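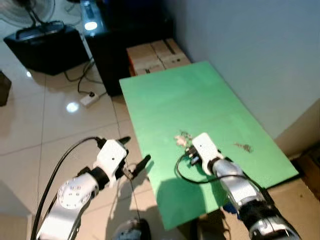 Page 2 of 29

Grestemmont Neighbors Help Board > House and Garden > Floors

Grout haze on new tile that will not leave

Posted by wattle_and_daub, 6 September 2026

We had the back hall tiled this summer in a light beige porcelain. My wife picked the color on the grounds that it would hide dirt. It hides dirt very well. What it does not hide is the milky film that has been sitting on top of it ever since the grouting, which I did myself to save $214.

I have mopped. I have mopped again with hotter water. When it's wet the floor looks like the picture on the box, and I stand there feeling like a competent man, and then it dries and the fog rolls back in. It is worst near the window, where the light comes in low and shows every swirl my sponge made.

The grout is Fliltar, the sanded kind, in a shade called Oat. The bag says to wipe the tile down after the first set and then "buff as needed." I took that as a suggestion. No sealer has gone on yet. The man at Grurkard told me to use vinegar, the woman standing behind him told me on no account to use vinegar, and they were still discussing it when I left with neither vinegar nor an alternative.

So what takes this stuff off without eating the grout? And does it matter that it's been down a while now? I would like to put the bench back. We have been taking our shoes off in the kitchen.

Charoen Tanasarn
Member, mostly in Floors

It matters a bit, but you're fine. I set tile for a living until my knees had a word with me, and I have taken off haze much older than yours.

First find out what you have. Rub a patch hard with a dry terry towel. If white powder comes up on the towel, you have ordinary cement haze and a lot of it may come off just like that, with you on your hands and knees for an evening. If the towel slides over and nothing comes up, or if it feels a little sticky, then there's polymer in the grout and you need a remover made for that. Plenty of bagged grouts have some in them now. The small print on the back of the bag will tell you, if you kept the bag. People don't keep the bag.

For the powdery kind:

Sweep, then vacuum the joints. Sand left on the floor will scratch.
Wet the floor with clean water and mop up the puddles. You want the grout to have had its drink before the cleaner shows up, otherwise it drinks the cleaner.
Mix a sulfamic acid cleaner at the weak end of what the label gives. Gloves, window open.
Do a small area, the size of a bath mat. Scrub with a white nylon pad. Don't use the green ones, they're too coarse for a polished face.
Pick up the dirty liquid with a sponge or a wet vac before it dries. This is where most people go wrong. They scrub the whole room, admire it, go for lunch, and the haze settles right back where it was.
Rinse twice with clean water. Change the water more often than you feel like changing it.

Try it behind the door first. Colored grout can go blotchy.

About vinegar: it's an acid, it will shift some light haze on porcelain, and it will also nibble at the grout if you use it strong or often. I wouldn't on new work. If anybody reading this has marble or limestone, no vinegar and no sulfamic either, please, and start your own thread.

Seal the joints after it's clean and fully dry, and check the sealer can for how long the grout should cure before that. If you seal over haze you get to keep the haze.

pegboard_pat

vinegar is fine, used it on my whole downstairs – half a cup to a bucket. grout is still there. also you can get a machine with the round pads from the rental place on Wattanapong Road, 90 dollars for the weekend plus deposit, and my sister's kitchen came out beautiful but she had slate so I don't know if that's the same thing.

anyway what kind of bench is it

wattle_and_daub
Original poster

Towel test done behind the door. White powder, quite a lot of it, some of it now on me. I did a strip the width of the doorway dry, just with the towel, and it looks so much better than the rest that I've made the rest look worse. Will get the sulfamic stuff and go one bath mat at a time.

I did not keep the bag. I had copied the wiping instructions onto my hand.

Pat, it's a pine bench with a lid. It squeaks.

pegboard_pat

candle wax on the hinge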